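Writing a personal essay about a teacher who put me down: how much do I say?

Last updated: December
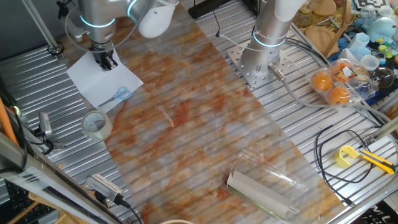 Is it okay to write my college essay about a teacher who told me I wasn't smart enough?

It's fine as a subject, as long as most of the essay is about you and what you did afterward. Keep the teacher to a paragraph or so and leave the name out.

Posted by Aoife Dunne

I should give some more background. I'm a senior and I'm applying to four schools. The main essay has a limit of 650 words and mine is at 943, so I'm 293 over and I have to cut something anyway. The part about my sixth grade teacher takes up almost the whole first page. She read my test score out loud and said some kids are just not made for math. I moved to a different school in Prerndale the next year and it took me a long time to raise my hand again. Now I tutor younger kids in fractions at the Grilach center after school.

My mom thinks I should write about tutoring only and leave the teacher out. My counselor thinks the teacher part is the strongest part. I got the short answer at the top from a writing handout and it makes sense to me, but I don't know how to get from a full page down to one paragraph without it sounding like nothing happened. I also don't want to sound like I'm feeling sorry for myself. Has anyone here cut an essay like this?

Dayana Villaseñor

I had the same problem two years ago. Mine was about repeating a grade, and the first draft spent so long on how bad it felt that my reader said she still didn't know anything about me at the end.

What worked was keeping one moment and dropping the rest. You already have the moment, which is her reading the score out loud. Write that in three or four sentences. Say what she said, say what you did right then (looked at your desk, laughed along, whatever it was) and stop. You don't need to tell the reader it was cruel. They will get that from the quote.

Then skip ahead. You don't have to cover the school change in detail. One sentence like "It was a year before I answered a question in class again" does the job. After that go straight to the tutoring, and pick one kid and one afternoon. What did the kid get stuck on, and what did you say to them? If you caught yourself thinking about your old teacher while you were helping, put that in. It ties the two halves together and you won't need a paragraph explaining the connection.

For the word count, print it out and cross off any sentence that says how you felt when the sentence before it already shows it. I lost more than 50 words that way on the first pass. My last paragraph was also mostly a repeat of my first one, so I took out nearly all of it. Read it aloud after each round of cuts because you can end up with two sentences in a row that start the same way.

About your mom and your counselor, I would try it the short way and show both of them the same draft. They might agree once the teacher part is smaller.

chavez_aringate

Cut the teacher. Admissions people read a lot of bad teacher stories. I wrote about my job at a car wash and got in fine.

Aoife Dunne

Thank you both. I got the teacher part down to five sentences and picked a boy who kept adding the bottom numbers together. I'm still 25 words over but I think the ending can lose a line. Chávez, I did try a version without her and it read like a list of things I do after school, so I'm keeping her in for now. I'm showing my mom the new one tonight.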